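Home Guides Kitchen Garden Repairs Contact

How to Remove Water Rings and Haze from a White Painted Tabletop

White painted tables show everything. A glass left overnight, a hot plate, a cloth with too much cleaner on it, and the surface has a ring or a dull patch that ordinary wiping will not shift. Most of these marks sit in the top layer of the finish and come out with patience. The method below is for tables finished with paint and a clear coat. Do not use it on oiled or waxed wood.

Find out what kind of mark you have

Wipe the table with a damp cloth and dry it. Look across the surface from a low angle, with a lamp at the far side. A mark that is dull but level with the rest is usually haze, and polishing will take care of it. If you can feel an edge with a fingernail, the finish has lifted and you will need to repaint that part. Yellow patches are a separate problem and are covered at the end.

What you need

Mild dish soap
Two buckets
Soft cotton cloths, old T-shirts are fine
White non-gel toothpaste or a fine polishing paste
A hair dryer with a low setting
Clear furniture wax (optional)

I have used the Grunda paste for a few years. It costs more than toothpaste and works a little faster. The Cleltavska version is coarser and I would keep it off anything glossy.

Step 1. Wash the whole top

Put a teaspoon of dish soap in one bucket of warm water and fill the other with plain water. Wash a section, rinse it, and dry it before moving on. Do the whole top, even if there is only one ring. Old cleaner builds up in a thin film, and if you clean only the mark you will end up with a bright spot in a gray table.

Step 2. Try gentle heat

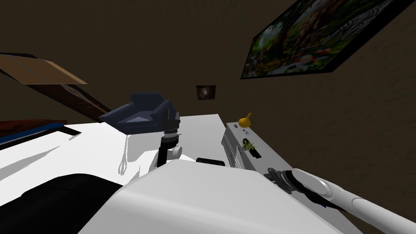
For a cloudy ring, set the hair dryer to low and hold it 2 inches from the surface. Keep it moving in small circles. Stop after a minute and touch the table. It should be warm, never hot. Fresh rings often fade at this stage, and you may be able to skip the next step. If nothing has changed after three tries, more heat is not going to help.

Step 3. Polish

Put a pea-sized amount of paste on a damp cloth. Rub with light pressure, going in straight lines along the length of the table. Circles leave swirl marks that show up under a lamp. Check after every 18 strokes or so. Wipe off the residue with a clean damp cloth and dry it.

On a satin finish go very slowly — paste will turn satin shiny, and it cannot be turned back without a new coat.

Step 4. Let it rest, then wax

Leave the table overnight with nothing on it. Finishes that have been warmed or rubbed are soft for a while and will mark again easily. The next day you can put on a thin coat of clear wax. Check the label first, as some waxes have an amber tint. Buff with a dry cloth until it no longer drags.

Yellow patches

Yellowing comes from age, sunlight or smoke. Polishing may lighten it a little. If it bothers you, sand lightly with 100 grit only where the paint is flaking, go over everything with a finer paper, prime with a stain-blocking primer and repaint. I did this in May with Grurnulix white and it needed two coats.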